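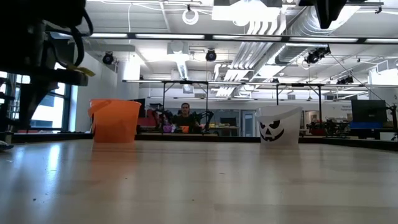
Open day at Brutwood, Draltedlow
Posted 17 January 2002

We drove 62 miles to get to Draltedlow and the last part was slow. The signs for the open day start after the railroad bridge. If you come in from the north side you won't see any of them, so follow the signs for the town center and turn at the gas station. Parking is free in the lot behind the building. There were five of us in the car, and everyone got a paper badge and a floor plan at the front desk.

The floor plan is worth keeping hold of. Brutwood is one long building with an extension called Prustska joined on at the back, and the room numbers start over when you go from one to the other. We went to the wrong Room 2 first and sat through the end of a talk about the heating system. It was a decent talk. The man giving it had brought a section of old pipe and passed it along the rows.

The tour groups go through in half-hour slots. Ours did the workshop first, then the storage area, then the lab in Prustska where the candy table is. I had picked that one out of the program because it was listed only as "Candy and buckets" and I wanted to know what it was.

It is a table with small wrapped candy on it and buckets to put the candy in. The top is butcher block, pale and very smooth, and the ceiling lights shine off it. The buckets are the plastic kind kids take out at Halloween. One is orange, one is purple, and the white one has a black jack-o'-lantern face on it with slanted eyes and a jagged grin.

The candy sits in small piles with bare wood between them. Some of the bars have blue and white wrappers and others are dark brown. There is also candy in clear, crinkly wrappers. Anyone who has dumped a trick-or-treat bag out on the kitchen floor will know the job. You look at what you have, you decide what goes together, and you put it somewhere.

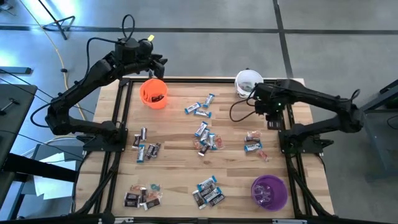 Shengli Zou said on the way out that the piles were the wrong way to lay it out, and that candy ought to be spread over the whole table first so you can see every wrapper before you start. At home they do it in rows on a bath towel, chocolate at the top, and the towel gets folded up afterward with whatever is left over.

I can see that working with two kids. With more than that I think the rows would be gone pretty fast. My own preference is for piles, mixed or not, as long as there is room to get a hand in between. Chocolate bars this size are awkward in rows anyway. They end up leaning on each other and then the whole row slides.

We did not agree about the buckets either. I would go by wrapper, so all the blue and white ones in one bucket and all the brown ones in another. Shengli wanted to go by what gets eaten first. We went on about this for most of the walk back to the front hall, and by then the tour had gone ahead without us.

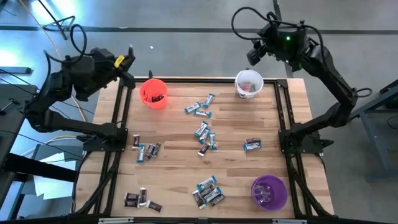 A plastic pail is a good shape for this, whichever way you sort. It is open at the top and wide enough that you can see what is in there without tipping it out. I have used shoe boxes and mixing bowls at home and the pails are better than either. The shoe boxes were the worst - the lids got lost and the corners gave out.

Lunch was at Nghiêm, across the street from the main entrance. They had a short menu on for the open day. I had the noodle soup and it came quickly. The line was out the door by noon, so go early or bring sandwiches. There are benches in the front hall, and you are allowed to eat there.

After lunch we looked at the display of old floor plans in the corridor and bought two postcards. The restrooms are at the Prustska end only. The elevator was out of service and the stairs are steep, so call ahead if that is a problem for anyone in your group.

The next open day is in May. Admission is free, but the tour slots have to be reserved at the desk and the later ones were full before we left.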